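Drasex hand-guiding rulebook -- short review

Bought the Drasex pack for our shared-bench jobs, arm and person on one tool. 29 pages, spiral bound. Used it since November. Mostly good, one bad chapter.
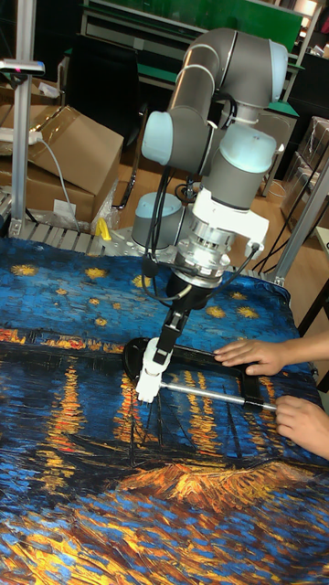 Hands near the gripper

Best part. One rule per page, big type. Both hands on the workpiece, agreed grip points, say "clear" before any move. Our people hold the rod at its far end now, as written.

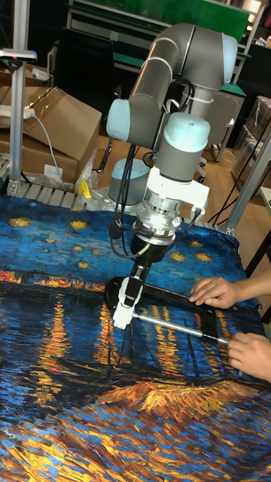

FORCE LIMITS

Weak. Gives 200 as a default and no unit on the page!! Had to ring Stuvlow, who sell it. They were nice about it. Pencil it in yourself.

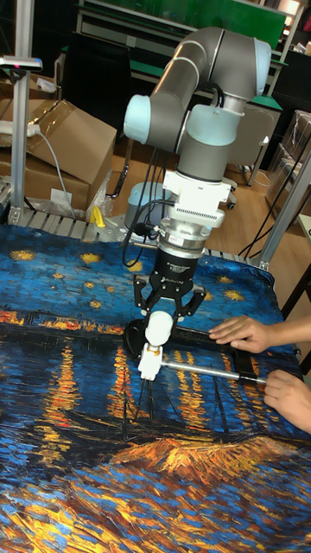

Bench and cables

Fine but thin. Wants cable loops checked every shift -- agree, we dont always. Nothing on soft table coverings, and cloth creases. Pukov's older guide had half a page on that.

Log sheets are handy, tear out easliy. Four stars.

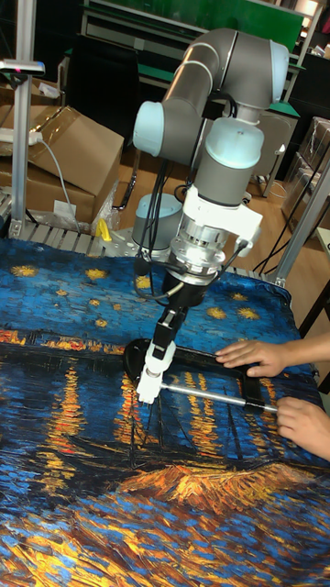

Xuelian Mao replied that the unit is printed in the second edition, inside the back cover, and that she'd still do a fresh risk assessment for every new tool whatever the book says.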